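Yellow marks on a white painted tabletop

Sveva Colombo
I painted an old kitchen table white in August with two coats of Furivine satin. It now has yellow patches where plates sit. Dish soap did nothing.
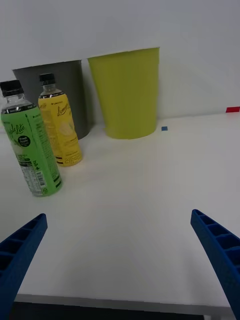 Do I have to sand it all off?

Jozef Van Acker
No. Wipe it with baking soda paste, rinse, and let it dry overnight. If the marks stay, scuff with fine paper, prime and recoat – oil-based white yellows anyway, so check the can. 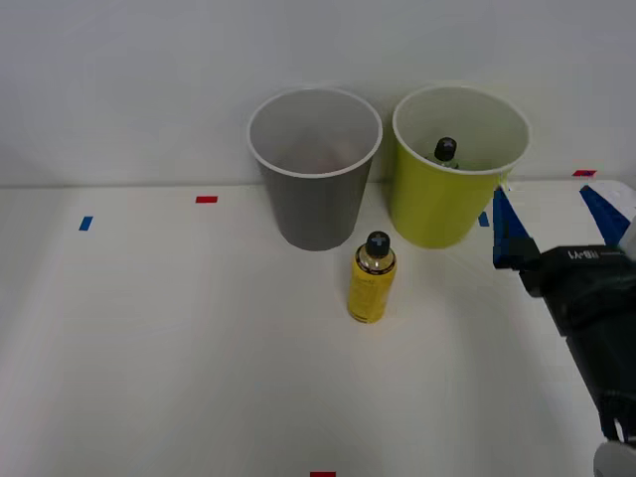

Wait 14 days before you put anything heavy on it.

plestdale52
had the same thing, used Elico primer and it was fine
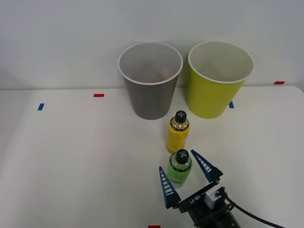

get a small can, the big one dries up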